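Filed under: Help / Care and Handling / Flat glass and glossy fronts

Glossy panels, tablets and glass-fronted prints: frequently asked questions

These answers cover flat items with a glossy front that are handled on a table: tablets, small display screens, and photographs mounted behind glass or acrylic. They apply to items bought from Noonan and to items sent in for remounting. Mirrors and wall pieces over a metre wide are covered on a separate page.

What should I put on the table first?

A clean white sheet, large enough that the item can be turned in any direction without going past the edge. Paper of 200 gsm is suitable. Thinner paper creases and tends to travel with the item when it is moved. Newspaper should not be used, as the ink transfers. If the sheet is bigger than the table, trim it. A cut corner or an uneven margin makes no difference, provided the working area is covered.

Why white?

Grit shows up on it. So do loose screws and chips of glass. A white sheet also gives a clear outline around a dark front, which helps when you are lining up a border or looking for a bowed edge.

Can I use a towel or a blanket instead?

For wrapping, yes. For inspection, no. Woven fabric holds grit down in the pile, and a panel laid on a soft surface will rock when one corner is pressed. A firm tabletop with paper over it is the better choice.

Face up or face down?

Face up for inspection and for cleaning the front. Face down only when the back has to come off, and then on a fresh sheet. Keep the item near the middle of the table in both cases. 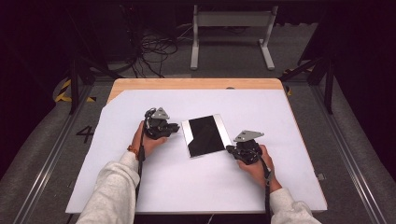
Glossy dark front with a silver-white border, face up on a white sheet. Note the reflections running diagonally across the screen.

How do I check the front for scratches?

Use the reflections. Lay the item flat, turn it a few degrees off square to the table and look along the reflected light. A sound surface gives an unbroken reflection. A scratch shows as a fine bright line that stays put on the glass when you move your head. A smear shifts in brightness and has soft edges. Turn the item a quarter turn and repeat, as a scratch running in line with the light is easy to miss.

A lamp rated 3000 K is adequate. Colour temperature matters less than angle, so set the lamp low and to one side.

Is my front glass or acrylic?

Check the paperwork before testing anything. Noonan items carry the material code on the rear label: G for glass, A for acrylic. With no label, tap the front lightly near a corner with a fingernail. Glass gives a higher, sharper sound and feels cooler to the touch in a room at normal temperature. Do not scratch-test an edge. If you are still in doubt, treat the front as acrylic and use only the acrylic method below.

How do I clean it?

1. Switch off and unplug anything electrical.
2. Blow or brush off loose grit.
3. Dampen a microfibre cloth with distilled water. The cloth should not drip.
4. Wipe in straight passes from one short side to the other.
5. Dry with a second cloth.

On glass, a small amount of isopropyl alcohol may be put on the cloth for grease. On acrylic, use water and a drop of dish soap only. Window cleaner containing ammonia will craze acrylic. Never spray the front directly. Liquid runs into the border and, on a mounted photograph, wicks into the print from the lower edge.

Where should I hold it?

By the border, at two opposite sides, with the force directed inward and kept low. Avoid the centre of the front. On a tablet, keep clear of the buttons and ports. Small items can be held at opposite corners for turning, but should not be carried that way.

Rings and metal watch bands should come off before handling uncovered acrylic.

Can I stand a panel upright to look at it?

Yes, if the table is level and someone or something holds the lower edge. Thin panels have very little base and will go over with a slight knock. They also tend to slide forward at the foot before they fall, and for that reason the support belongs at the bottom edge as well as behind. A grooved block works. So does a pair of rubber-faced clamps closed gently on the lower edge, front and back.
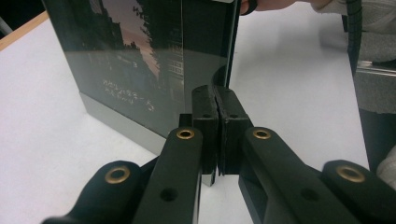
FORHAM, August

Revised advice on dark prints. Photographs with large areas of shadow, such as a city at dusk with tall buildings in silhouette, are harder to judge behind a glossy front than light ones. The surface acts much like a black mirror, and detail in the shadows can be hidden by the reflection of the room. Stand the panel up, move so that a dull wall is reflected in it, then look again before reporting a print as underexposed. Keith Dunstan in our mounting room reports that most queries about "missing" detail are settled this way.

Are marks left by rubber pads permanent?

Usually not. Clean, non-staining rubber leaves a faint dull patch that comes off with a damp cloth. Old or perished rubber can leave a dark residue. Check the pads before use and replace any that feel sticky. Rounded or slightly worn edges on a pad are acceptable. An exposed screw head on the gripping face is not: the screw must sit below the surface.

How tight should a clamp be?

Tight enough that the panel does not slip when nudged with one finger. Any further and glass may chip at the edge, while acrylic may show a stress line months afterward. Where the photograph sits directly behind the front, pressure can also produce a cloudy contact patch.

How should I pack one for return?

Wrap in acid-free tissue, then a fabric or foam layer, then a rigid board on each face. Tape board to board and keep tape off the border. Pack on edge in a double-walled carton. Quote form 3330 on the outside, and allow one item per carton unless the warehouse has agreed otherwise.

There are 2 forms in circulation. Which one is current?

The one headed "Flat Items". The older version, headed "Grarnex Screens", is still accepted for tablets but has no space for the material code. Write the code beside the serial number.

Who do I contact?

Mounting and remounting: Keith Dunstan
Screens and tablets: Lai-ching Chiu
Returns and cartons: Selim Karakaya

The counter closes at 4:30 p.m. Items arriving later are logged the next working day.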